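Clutar Assembly Cell: Club Handbook
Section 5. Setting Up the PC Assembly Task
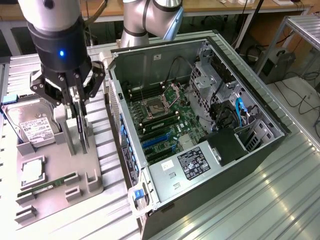 Which part should a new team program first?

Start with the memory module. It tolerates a slow approach, it can be reseated many times, and a failed insertion seldom damages anything. Leave the processor until the team has passed the memory task with the same gripper settings.

5.1 Scope
This section covers preparation of the cell for the Tunasville student league assembly task. It applies to teams of two to five members. Read Section 4 (Power and Emergency Stop) before you begin. Revised August 11, 2020; replaces the April issue.

5.2 Before you start
The computer must be unplugged from the wall. Press its power button once after unplugging to drain the remaining charge. Do not open the power supply housing at any time.

CAUTION: Remove rings and bracelets. Wear a grounded wrist strap when handling a processor, memory module or circuit board.

5.3 Placing the case
1. Lay the case on its side on the work table with the open side facing up.
2. Turn the case to match the angle saved in the cell file. The default cell file is 2575.
3. Push the case by hand from two sides. If it slides, tighten the table stops and try again.
4. Tuck loose cables away from the processor socket and the memory slots.

5.4 Loading the parts fixture
1. Set the fixture plate flat on the table, within reach of the gripper.
2. Stand the hard drive, in its caddy, in the rear holder.
3. Place the processor in the square holder, metal lid up. Hold it by the edges.
4. Rest the memory module across the two slotted supports. Both ends must sit fully in the slots.
5. Leave unused holders empty. Do not store screws or tools in them.

Note: Holder positions are saved with the cell file. If the plate is moved, all pick points must be taught again.

5.5 Teaching the pick points
1. Switch the controller to manual mode and set speed to 5 percent.
2. Close the gripper fingers and jog the arm until the tips point straight down over the fixture.
3. Lower the arm to the first holder. Stop when a sheet of paper just passes under the tips.
4. Save the point, raise the arm, and repeat for each part.
5. Run the full pick path once with no parts in the fixture.

CAUTION: One student holds the stop button during every manual move. That student does nothing else.

5.6 Opening the socket
The league task begins with the socket open. Release the lever by hand and swing the retention frame back as far as it goes. Do not touch the contacts. If a contact is bent, stop and report it to Dumisani Nkosi.

5.7 Faults
Error 13: grip force not reached. Check that the part is seated in its holder, then teach the pick point again.
Error 907: second arm inside the shared zone. Send the second arm to its home position and clear the error at the controller.
For any other code, write it in the cell log and contact In-ho Nam.

5.8 Shutdown
Return both arms to home, remove the processor and memory module, and store them in antistatic bags. Sign the cell log.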